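Korkitz Countertop Can, Cream
Item 3877 | Sold by Stotier | Page updated June 29, 2026

A trash can small enough to live on the table, for people who have noticed that the kitchen bin is always one room away from the orange peel. It's a cream cylinder with a pale round lid and a silver rim, and it looks enough like a speaker that guests may ask it for the weather.

## Opening it

Press the lid with one finger. A finger is plenty. Leaning on it voids nothing, but it looks silly.
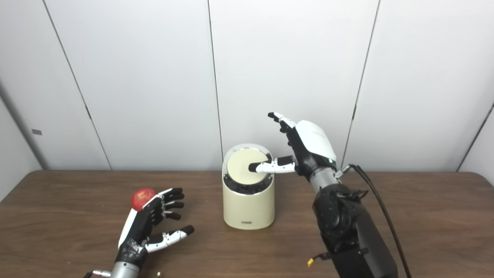 ## What goes in

Apple cores, tea bags, pencil shavings, the receipt you swore you'd file. The lid is hinged at the back and stands up behind the opening, so leave a little room between the can and the wall. A whole apple is a waste of an apple, and takes up space you'll want for wrappers.

Liners come in packs of 12. We also stock the plain Zosavholm ones (item 381), which fit if you fold the top over twice.
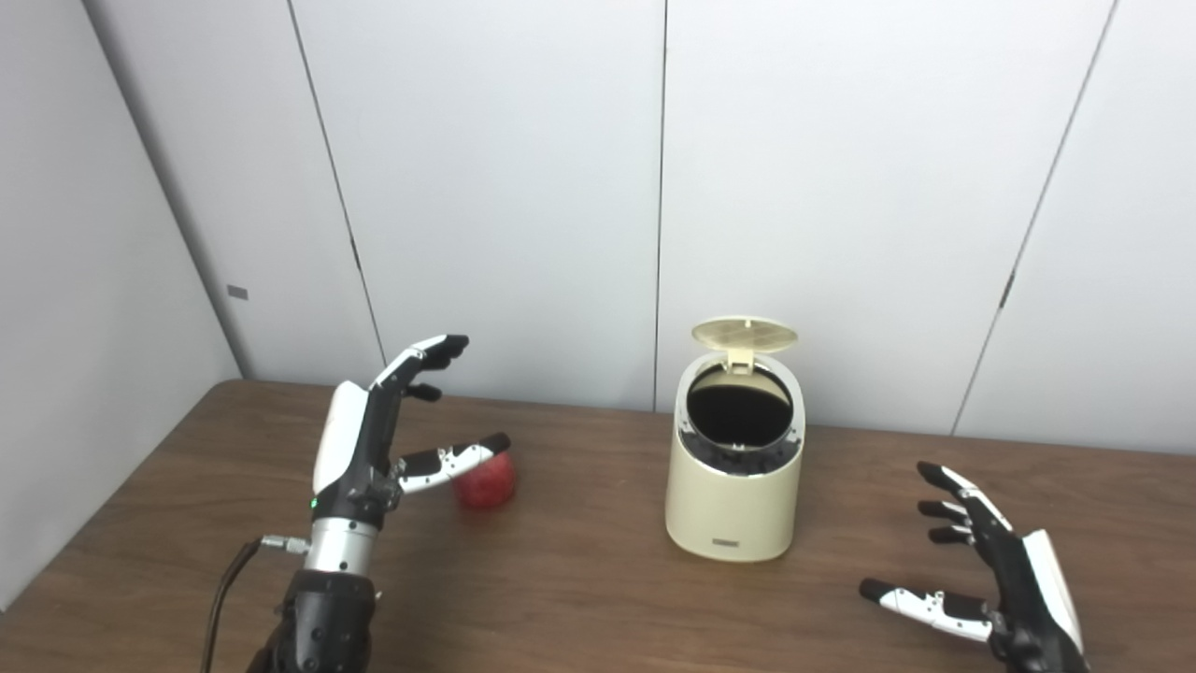
**Mac Suibhne**
*Small Housewares Buyer, Stotier*

I've kept one of these on my desk since last July. It has not made me tidy. It has made the mess shorter, and I'll take that.

Wipe the outside with a damp cloth and skip the scouring pad. The cream finish shows coffee drips, so either wipe them off or call it patina. Please don't put the can in the dishwasher; we've had that email.

Spare lids are item 759. Returns are fine if the can is empty. Please check.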